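Subject: Re: Loan terms for the Linier two-arm kit

> The Sikov quote covers the arms and grippers only. Could the
> purchasing office confirm whether the toy kitchen set is part of
> the Cidineck package, and whether the price is per site?

To all list members:

The purchasing office has received a written answer from Cidineck. The kitchen set is included in the Linier package at no added charge. The price is per site and covers a loan of 30 days. A deposit of $3000 is required and will be returned once the kit has been checked in.

Members should note that spare gripper fingers are not covered. They must be ordered under part number 316, and Cidineck does not accept returns on opened packs - please order with care.

The kit is now under review in Room 112. The present task set uses the pot, the saucepan, the plate with the orange fruit and the knife block, with both arms mounted above the table.

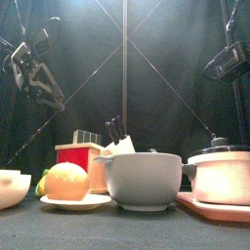 Sites that wish to use their own objects may do so, provided that a list is sent to Cidineck before the loan begins. The Quintero site has already sent its list and need not do so again.

Comments on the draft loan terms should be sent to this list by the end of September.

Purchasing Office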